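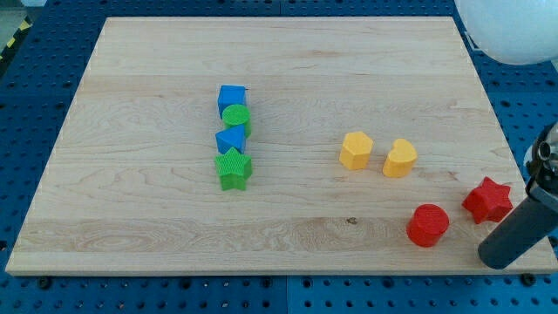
Ticket 600: Fostemar order page times out when saving large orders
Status: Closed
Opened: 2000-01-13
Product: Fostemar order entry, with Storetti stock add-on
Site: Skillow, main office
Priority: Normal

Problem as reported

Saving an order with a lot of lines gives the message "Could not complete request" and returns to a blank order form. Small orders save fine. The order is sometimes in the list afterward and sometimes not, so the sales desk has been keying the same order twice. Two duplicate orders went out to Nazarenko before anyone caught it.

Happens on every workstation in the office. Restarting the browser makes no difference. Clearing the cache makes no difference.

First reply from support

Please send the following:
the version number from the Help menu
the number of lines on an order that fails
whether the stock add-on is turned on
the server log covering one failed save

Do not re-enter an order after the error. Check the order list first, and press Refresh, as the list does not update by itself.

Customer reply

Version is 3. Log attached. The add-on is on and has been since August. Orders with 30 lines save, slowly. Orders with 60 lines fail nearly every time. We didn't try much in between.

We noticed one more thing while testing. If the order is for a customer with no delivery address on file, it saves right away whatever the size.

Support

Log received. The order page waits 60 seconds for an answer from the server and then gives up. The server itself keeps working after that and often finishes the save, and this is where the duplicates come from. So there are two questions: why the save is slow, and why the page says it failed when it didn't.

The note about the delivery address is useful. With no address the add-on skips the warehouse lookup. With an address it looks up the nearest warehouse again for every line on the order, even though the address is the same for all of them.

Please try this on the test copy first:
1. Log everyone out.
2. Stop the order service.
3. In the add-on settings, change Warehouse lookup from "Per line" to "Per order".
4. Start the order service.
5. Save an order that failed before.

Customer reply

Did the steps on the test copy. No change. The setting went back to "Per line" after the service started.

Support

Was the settings window closed with OK, or with the X in the corner? The X throws the changes away without asking.

Customer reply

It was the X. Did it again with OK and the setting stayed. The same 60-line order now saves in 3 seconds. Will change the live system tonight after the desk closes.

Customer reply

Live system changed. No errors this morning. One old order still shows as "Pending" and can't be opened or deleted.

Support

That is a half-saved order left over from before the change. Run Repair Orders from the Admin menu with everybody logged out. It will either finish the order or remove it, and it prints a list of what it did. Keep the list.

Customer reply

Ran the repair. It removed the pending order. We compared the list with the paper copies and entered the missing one by hand. OK to close.

Resolution

Warehouse lookup set to "Per order". Repair Orders run once. The misleading error message has been passed to development as a separate item and is not fixed in this version. Sites that ship one order to several addresses need to stay on "Per line" and should split large orders until an update is available.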